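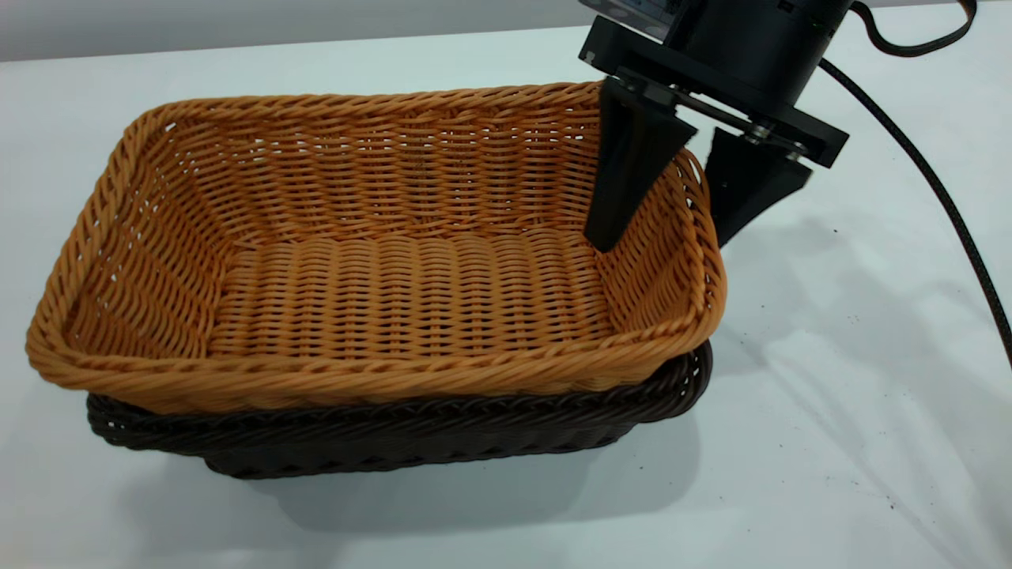
**Nested baskets stick together, and how do you clean the weave?**

Posted by Liesbeth Timmermans, in Storage and Tidying

Hello everyone. I have two rectangular baskets, one honey-tan and one dark brown, and I keep them one inside the other when they are not in use. They have almost the same shape. The tan one goes on top and the brown one under, and I have now two problems with them.

First problem: after some weeks in the cupboard they hold each other very firmly. Last Friday I pulled on the rim and both baskets came up together, and I had to put my knee on the bottom one, which I don't think is good for it. The rims are of the thick twisted kind, and I am afraid that the braid will open if I continue like this.

Second problem: the dust. The walls are open, so there the dust falls through or I can blow it out. But the floor of the tan basket is woven much tighter, in ridges, and between the ridges there are crumbs from when I used it for bread rolls. A cloth goes only over the top of the ridges and leaves everything in between.

I bought them second-hand at the market in Plodbridge, so there is no label and I can't ask the shop. I am not sure if it is real cane or plastic. Does it matter for the washing? I would like to use the tan one for bread again and the brown one for mitts and scarves by the door. Also, is it better to store them apart? My cupboard is small, but I could make a place on top of the fridge.

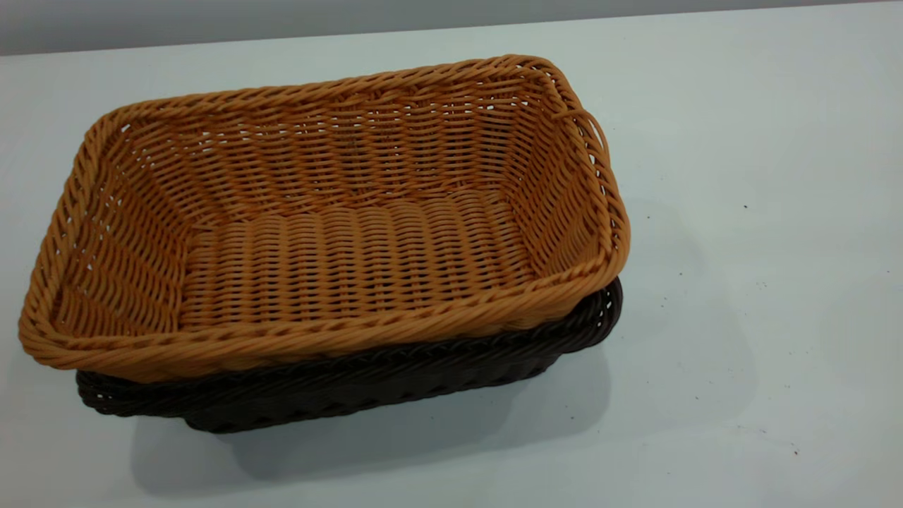
## Replies

**Jasper Mulder**

Hello Liesbeth. I had the same trouble with three baskets of my mother, so I can tell you what I do.

For the sticking, please do not pull on one side of the rim. When you pull on one side, the basket turns a little and the other end goes in deeper. Put the pair on the table, hold the lower basket by one short end, and lift the upper one a little at that end. Then do the same at the other end. You go back and forth a few times, always a small bit, and it comes loose. For storing, fold a tea towel and lay it in the bottom basket before you put the other one in. It must be thick enough that the upper basket stands on the towel and does not hang on its walls.

For the cleaning, the material matters quite a lot. Look at the end of a strand under the rim, where it is cut. Plastic is the same colour all the way through and very smooth. Cane or willow is paler inside and shows small fibres. If it is plastic, you can wash it in the sink with warm water and a bit of dish soap, and rinse it well. If it is natural, use only a damp cloth and never leave it to soak.

The crumbs you take out dry, before any water:

1. Turn the basket upside down over the sink and tap the floor with your flat hand.
2. Brush along the ridges with a dry pastry brush or an old toothbrush. Go in the direction of the ridges and not across them.
3. Put each basket separately on the table, where the air comes to all sides, and leave them until the next day before you stack them again.
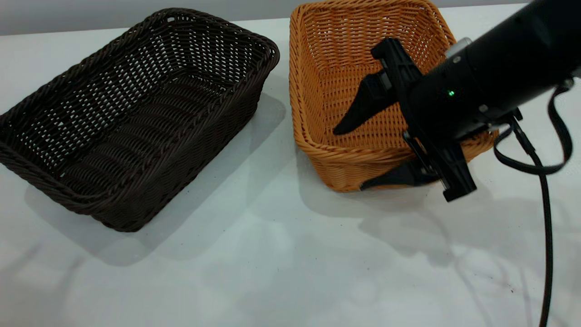

4. Feel with your finger in the corners of the floor. If something is still sticky there, use a toothbrush that is a little damp, and dry again.

I would line it with a clean napkin for the bread. Then you have to do this only a few times a year.

**clurine_466**

vacuum with the soft brush, low setting. takes 5 minutes. top of the fridge gets greasy, wouldn't do it

**Liesbeth Timmermans**

Thank you both. I tried the way of Jasper with lifting at the short ends and it went easily, no knee needed. The tea towel is now between them. I looked for a cut end but everything is tucked in so neatly under the braid that I could not find one, so I will treat them as natural for the moment and only use the brush. The fridge idea I will forget.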